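Laing Building, Quarterly Walk-Through
Form 5, inspected March 10, 2022

Exits and corridors
Front door: OK. Closes by itself, eventually.
Rear door: FAIL. Propped open with a case of Jellow floor cleaner, same as last quarter. The case is now empty, so in a sense it has been working.
Stairwell lights: OK except second landing. Bulb ordered from Trernunitz.
Exit sign, north hall: OK. Points at a closet if you stand too far left — please don't stand too far left.

Fire equipment
Extinguisher tag 1091: OK, gauge in green. Somebody has hung a coat on it. Coat removed to front desk.
Extinguisher by kitchen: FAIL. Bracket loose from wall. Remount before April.
Smoke alarms: 3 tested, 3 loud.
Fire blanket: present, still being used to cover the printer. Return to kitchen.

Kitchen
Fridge temperature: OK.
Fridge contents: not on this form, and I'm grateful.
Toaster: crumb tray emptied by inspector. Cord OK.
Microwave: door latch needs two tries. Tag it and take it out of service. Taping a note that says "push harder" does not count as a repair.

Storage
Shelf load limit 500 lb, sign posted: OK. Sign is behind the boxes.
Ladder: Stallent stepladder, feet worn smooth. FAIL. Do not use, including "just for a second."
Aisle width: OK at the front, sideways only at the back.

Benches and worktables
Work surface clear of food and drinks: OK.
Cords off the walkway: OK.
Parts kept in trays: OK.

Follow-up
Rear door, bracket, microwave, ladder. The first two were on the last list too, and I have kept my handwriting the same so you can compare.

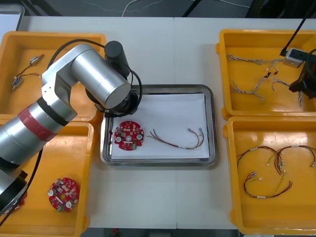
Worktable, red circuit board in the lined tray.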